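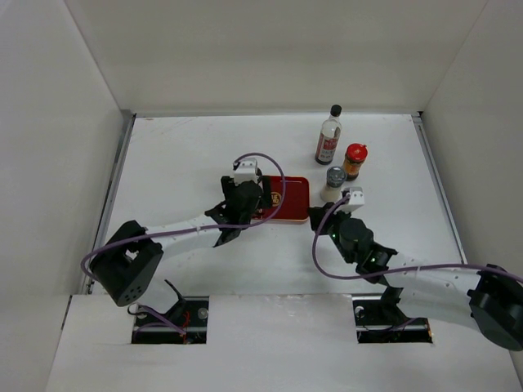 Llegamos a Toltport poco antes de las nueve, en un autobús que nos dejó al otro lado del canal, y hubo que cruzar a pie por la pasarela. La jornada de puertas abiertas de la papelera Crabtree se celebra una vez al año, en marzo, y las plazas se agotan pronto. Éramos 18 en el primer turno: varios encuadernadores, una pareja de jubilados que había trabajado en la fábrica, estudiantes de grabado y yo, que compro papel de esta casa desde hace tiempo y quería ver de dónde sale.

La visita la llevó Ngân Nông, jefa de preparación de pasta. Repartió calzado de seguridad y tapones para los oídos, pidió que nos recogiéramos el pelo y empezó sin más presentación por el patio de balas.

## El patio y el pulper

Crabtree no trabaja con madera directamente. Compra celulosa ya blanqueada, en balas prensadas, y la mezcla con línter de algodón para las gamas de dibujo y estampación. Las balas esperan bajo una cubierta abierta por los lados, lejos del suelo. Un operario las va cargando en el pulper, una cuba con un rotor en el fondo que deshace la fibra en agua. Desde la plataforma se ve girar una masa blanca y espesa. Huele a cartón mojado y poco más; yo esperaba algo peor.

Según Nông, la pasta pasa aquí unos 15 minutos antes de ir a los refinos. Del refino depende casi todo lo que luego notamos al usar el papel: si la fibra se trabaja mucho, la hoja sale densa, sonora, poco absorbente; si se trabaja poco, queda blanda y bebe la tinta. Nos dejó meter la mano en dos cubos con muestras de cada tipo. La diferencia entre las pastas casi no se percibe con los dedos. En las hojas secas que tenía al lado era evidente.

## La máquina

La nave principal tiene una sola máquina continua, a la que todos llaman la Romix. Es antigua y va despacio comparada con las de papel prensa: 60 metros por minuto en el gramaje que estaban fabricando. Esa velocidad permite seguir la hoja con la vista desde la caja de entrada, donde la pasta muy diluida cae sobre la tela, hasta la zona de prensas. A mitad de tela hay un punto en que el brillo del agua desaparece de golpe. Los maquinistas lo llaman la línea de agua y la vigilan continuamente – si se adelanta o se retrasa, algo ha cambiado en el refino o en el vacío.

Después vienen los cilindros secadores. Hace mucho calor en ese tramo y el ruido obliga a hablar por señas, así que Nông dio la explicación antes de entrar y luego nos dejó caminar por el pasillo a nuestro ritmo. Uno de los jubilados se quedó un buen rato junto a la prensa encoladora, que según contó después era su puesto.

No se permite hacer fotos del cuadro de mandos ni del almacén de aditivos. En el resto no ponen problemas.

## Acabado y taller de tina

La parte que más me interesó fue la sala de acabado. El papel de la gama Skarnance se corta en pliegos y se revisa a mano, pliego por pliego, con luz rasante. Las revisoras pasan la hoja, la miran por una cara, la giran y la dejan en uno de los montones. Los defectos más habituales son puntos oscuros, gotas y arrugas de secado. Lo rechazado vuelve al pulper.

Al final hay un pequeño taller de tina donde se puede hacer una hoja con forma y marco. La mía salió más gruesa por un lado. El truco está en el movimiento de vaivén al levantar la forma, que debe cesar antes de que escurra toda el agua, y a mí se me fue el tiempo. Las hojas se prensan entre fieltros y las envían por correo una vez secas.

## Datos prácticos

- La visita dura 2 horas, más el taller. Conviene ir desayunado: la cantina no abre al público.
- Hay muchas escaleras metálicas. Quien tenga dificultades puede pedir el recorrido corto, que se salta la plataforma del pulper y los refinos.
- La tienda vende pliegos de segunda a buen precio, pero solo aceptan tarjeta. Compré un paquete de 300 gramos, con algunas motas en las esquinas, y para pruebas de grabado va perfectamente.
- Llevad una carpeta rígida si pensáis comprar. En la tienda solo dan tubos, y ese gramaje enrollado tarda días en volver a quedar plano.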